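# About Greltbridge Toys & Collectibles

Hello, and welcome! If you've found your way to this page you're probably either looking for one particular little figure that you missed the first time around (we know the feeling), or you've just ordered from us and would like to know who is packing your box. Either way, pull up a chair, and we'll try not to go on too long.

Greltbridge began as a single shelf at the back of a stationery store. The shelf held model kits, a few tin robots and a tray of wind-up animals, and it did so much better than the envelopes that after 3 years the envelopes had to go. We moved into a place of our own, with a proper front window, and we've been filling it with small plastic people ever since. Today there are 5 of us on the staff, and we keep almost 3000 different items in stock, from blind-bag minis that cost less than a sandwich to the big boxed display pieces that people save up for.
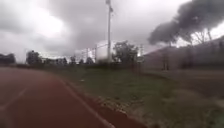 I only wanted a replacement helmet for my son's Timon space captain, wrote one customer last fall, and I came away with the helmet, the jet pack and a long talk about which glue not to use. We were so pleased with that letter that we taped it up by the register, because spare parts are close to our hearts. We buy broken and incomplete figures by the boxful and sort them into drawers – hands, capes, swords, tiny coffee cups – and if you write to us with the name of the line and a picture of what's missing, we'll gladly go and rummage for you.

As for what we carry, the Timon range takes up the whole left-hand wall, and we're proud to have every wave, including the early ones with the painted eyes. Next to it you'll find Engström, whose jointed forest animals are lovely to handle and stand up on their own without a base (a bigger deal than it sounds, if you've ever had a shelf topple over at two in the morning!). Then there's Masitz, a smaller maker of miniature vehicles and playsets, all scaled to fit the Timon figures. The current Masitz catalog runs to 380 pieces, and we can order any of them for you, even the ones we don't have room to keep here.

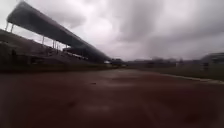
*Track and grandstand.*

We know that some of you keep everything sealed and some of you tear the package open in the parking lot, and we're fond of both kinds. If box condition matters to you, just say so in the order notes and we'll pick out the cleanest one we have and wrap it twice. If it doesn't, tell us that too, and we'll happily knock a bit off the price of a dented one.

Every October we hold our swap day, when you can bring your doubles and trade them across the big table with other collectors. There's no fee and no need to sign up, and children are very welcome – they tend to drive the hardest bargains. We put the details on our news page once we've settled on the date, and the coffee is on us.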